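Public buildings should have pictures on their walls

The district council at Broltham is due to decide in November whether to renew the small fund that pays for pictures in its public buildings. The sum is modest by the standards of local government, and it has been proposed for removal in each of the last three budget rounds. This association has supported the fund since it was set up and continues to do so. The case deserves to be made at greater length than a consultation form allows.

The fund began with the transfer of the Grundmont collection, a body of 300 prints, watercolours and small oils left to the district on condition that they be shown. For many years the condition was met in the narrowest sense. A selection hung in the main hall, where visitors passed it on the way to pay a bill or lodge a complaint, and the remainder stayed in racks. The fund allowed the works to be reframed, glazed and placed where people spend time: the waiting rooms of the two clinics, the day centre, the registry office and the corridor of the Rovimine housing advice service. At present 31 buildings hold at least one work.

Objections to the arrangement fall under two headings. The first is cost. It is argued that a council which has shortened library hours cannot justify spending on decoration. We accept that library hours matter more than framing. The two sums, however, are not of the same order. Ending the fund would restore one branch library to its former hours for a few weeks of a single year, after which the money would be gone and the walls would be bare.

The second objection is that members of the public do not notice what hangs in a waiting room. Our own visits suggest otherwise. Staff at the Peixoto Road clinic report that patients ask where a certain view of the estuary was painted, and that several have returned with photographs of the same stretch of bank. At the registry office, couples choose to be photographed beside a particular landscape in place of the council crest. Such things are difficult to enter in a table of results, and the present form for reviewing the fund gives them no space at all.

It should also be said that a public building speaks to those who use it whether or not its managers intend it to. A room furnished with fixed seating, a ticket machine and a notice about abuse of staff tells the visitor what is expected of him. Some of that furniture is necessary. A picture chosen with care and hung at a sensible height tells the same visitor that the room was also prepared for his comfort. People who must wait 40 minutes for difficult news are entitled to something other than a notice to look at.

We do not claim that every choice has been a good one. Several works were placed in direct sunlight and have faded. Others were hung so high, for fear of theft, that they can scarcely be seen. The practice of rotating works every second year was sound in principle but has been allowed to lapse, and some buildings have kept the same print for a decade while others have received nothing.
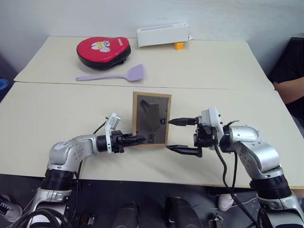

These are faults of management, and they can be put right at little expense. The council should publish a list of what it owns and where each work is kept. It should set a standard for hanging height and for light, and it should require each building to name an officer responsible for reporting damage. Rotation should resume, with the users of a building consulted before a work is removed. Schools that wish to borrow from the racks should be able to do so on simple terms, and the insurance limit of 1000 pounds for each loan, which excludes most of the oils, should be raised.

Any saving made by closing the fund would in time be reduced by the cost of storage. The terms of the original gift would remain in force, and the council would have to explain how works in racks were being shown. We would prefer that the question did not arise. The association has asked for the fund to be renewed at its present level for four years, and has offered to assist the council in preparing the list of works before the first of those years is out.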